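포른덴 전 시장 회고록 출간... 1,854쪽 중 833쪽이 주차장 얘기

2021-10-03 | 성진솔 기자

가에탕 마르샹 전 포른덴 시장의 회고록이 드디어 나왔다. 제목은 '나는 듣고 있었다'. 총 1,854쪽. 무게 때문에 시내 서점 한 곳은 진열대 맨 아래칸에만 꽂아두기로 했다고 한다.

출판사 머슬로는 당초 한 권짜리 얇은 에세이를 계약했다. 지난 4월에 원고가 도착했는데 상자가 두 개였다. 편집을 맡은 선다은 씨는 처음에 다른 사람 원고가 섞여 온 줄 알았단다. "두 번째 상자를 열었더니 첫 장이 '앞에서 말한 주차장으로 돌아가서'로 시작하더라고요."

문제의 주차장은 시청 뒤편 공영주차장이다. 마르샹 전 시장 재임 중 입구를 동쪽에서 서쪽으로 옮겼다가 다시 동쪽으로 옮긴 그곳. 회고록은 이 과정을 833쪽에 걸쳐 다룬다. 입구를 옮기자는 말이 처음 나온 점심 자리, 그날의 메뉴, 메뉴를 고르다 생긴 오해, 오해를 풀려고 쓴 편지 전문, 편지의 초안 전문까지 들어 있다. 초안과 최종본은 쉼표 하나가 다르다. 전 시장은 이 쉼표에 각주를 달았고 각주가 네 쪽이다.

반면 그의 임기 중 가장 큰 사건으로 꼽히는 베스토 다리 개통은 한 문장으로 끝난다. "그해에는 다리도 놓았다." 이게 전부. 개통식에 왔던 사람들은 적잖이 서운한 눈치다.

정적이었던 로제르 펠티에 전 시의원은 책을 받자마자 색인부터 펼쳤다고 했다. 자기 이름은 '펠티에, 로제르: 배수구 항목 참조'로 되어 있었고, 배수구 항목에는 '펠티에 참조'라고 적혀 있었다. 본문 어디에도 이름은 없다. 펠티에 전 의원은 "스무 해 가까이 싸웠는데 이건 너무하다"며 반박 회고록을 준비중이라고 밝혔다. 분량을 묻자 "저쪽보다는 두꺼울 것"이라고만 답했다.

마르샹 전 시장은 출간 기념 간담회에서 평화로운 노후를 보내고 있다고 말문을 열었다. 정치는 완전히 떠났고 미련도 없다고. 그러고는 주차장 입구 이야기를 한 시간 반 했다. 중간에 질문을 하려던 기자가 있었지만 전 시장이 도면을 펼치는 바람에 기회를 놓쳤다. 도면은 축척이 제각각이었다.

다음은 간담회에서 나온 발언 일부.

"서쪽 입구가 틀렸다고 말한 적 없습니다. 동쪽 입구가 더 동쪽이었을 뿐입니다."

"협상에서 제일 중요한 건 먼저 일어나지 않는 겁니다. 저는 한번도 먼저 일어난 적이 없어요. 그래서 회의실에서 잠든 적도 많습니다."

"후회요? 있죠. 정산기를 초록색으로 한 것. 책에 썼습니다. 612쪽부터 보시면 됩니다."

612쪽부터 봤다. 정산기 색깔 얘기가 맞다. 초록 견본을 고르기까지의 과정인데, 본인이 직접 쓴 시 한 편이 중간에 끼어 있다. 시의 제목도 '정산기'. 머슬로 쪽은 시를 빼자고 했지만 전 시장이 그러면 주차장 전체가 무너진다고 버텼다고 한다. 비유인지 구조 안전 문제인지는 확인이 안 됐다. 시청 시설과에 문의했으나 그런 보고는 받은 바 없다는 답.

시민 반응은 갈린다. 원시은 씨는 주차장 맞은편에서 열쇠 가게를 한다. 책에 자기 가게가 나온다는 말을 듣고 샀는데, 나오긴 나온다. "서쪽으로 고개를 돌리면 열쇠 가게가 보이는데 보지 않았다." 원 씨는 이 문장을 복사해서 계산대 옆에 붙여뒀다. 손님들이 한마디씩 하고 간다고. 책은 아직 다 못 읽었고 다 읽을 생각도 없다고 했다.

베스토 쪽 주민들은 화가 났다. 다리 얘기가 한 줄이라는 게 알려지면서 주민 모임에서 정정 요구서를 보냈다. 최소 두 줄로 늘려달라는 내용이다. 전 시장 측은 개정판에서 검토하겠다면서도, 다리는 주차가 안 되는 곳이라 책의 흐름에 맞지 않는다고 설명했다. 주민들은 다리 위에 차를 세우면 되냐고 되물었고 여기에 대해선 답변이 아직 없다. 경찰은 세우지 말아달라고 당부햇다.

현 시장실은 공식 논평을 내지 않았다. 다만 시장실 관계자는 책이 도착한 뒤로 문이 저절로 닫히지 않아서 편해졌다고 귀띔했다. 문 앞에 괴어 놓은 모양이다.

도서관 사정도 있다. 포른덴 시립도서관은 다섯 권을 주문했다가 서가 하중 문제로 두 권으로 줄였다. 대출 기간은 그대로다. 지금까지 한 명이 빌려갔고 다음날 반납했다. 반납함에 안 들어가서 창구로 직접 가져왔다고. 연체 이용자가 나올 경우에 대비한 별도 규정은 없다.

전문가 평은 많지 않다. 지역 신문 '손'의 서평란은 첫 장만 다룬 뒤 '다음 주에 계속'이라고 적었고, 다음 주에는 두 번째 장을 다뤘다. 담당자 말로는 이 속도면 본인 퇴직 이후까지 이어진다. 후임자에게 인수인계 문서를 쓰고 있다는데 그 문서도 벌써 꽤 길어진 상태. 첫 회 별점은 보류였고 두 번째 회도 보류다.

오디오북도 나온다. 낭독은 전 시장 본인. 녹음실은 하루만 예약했다가 계절 단위로 바꿨다. 선다은 씨에 따르면 녹음 도중 전 시장이 원고에 없는 내용을 자꾸 덧붙여서 오디오북이 종이책보다 길어질 전망이다. 덧붙인 내용이 뭐냐고 물으니 "입구요"라는 답이 돌아왔다. 다른 건 없냐고 하니 한참 있다가 "출구도 조금"이라고.

한편 전 시장은 속편 계획을 숨기지 않았다. 가제는 '나는 아직 듣고 있다'. 이번에는 시청 앞 주차장을 다룬다. 시청 앞에는 주차장이 없다. 이를 지적하자 전 시장은 바로 그 점이 핵심이라며 새 도면을 꺼냈고, 간담회는 그대로 2부로 넘어갔다. 펠티에 전 의원은 2부가 시작될 무렵 뒷자리에 나타나 내내 받아적었다. 두 사람은 인사는 나눴으나 악수는 하지 않았다. 도면 때문에 손이 없었다는 게 전 시장 측 설명.

사인회는 시립도서관 1층에서 열린다. 줄이 길 경우를 대비해 전 시장이 직접 동선을 짰다. 들어가는 문은 동쪽이고, 전날 저녁까지 바뀔 수 있다고 한다.

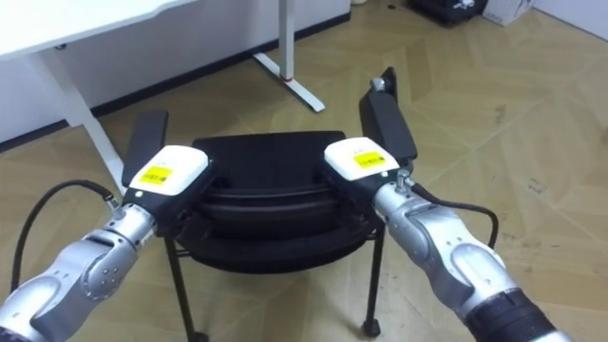
주차는 시청 뒤편 공영주차장을 이용하면 된다. 입구 위치는 도서관에 전화로 확인할 것.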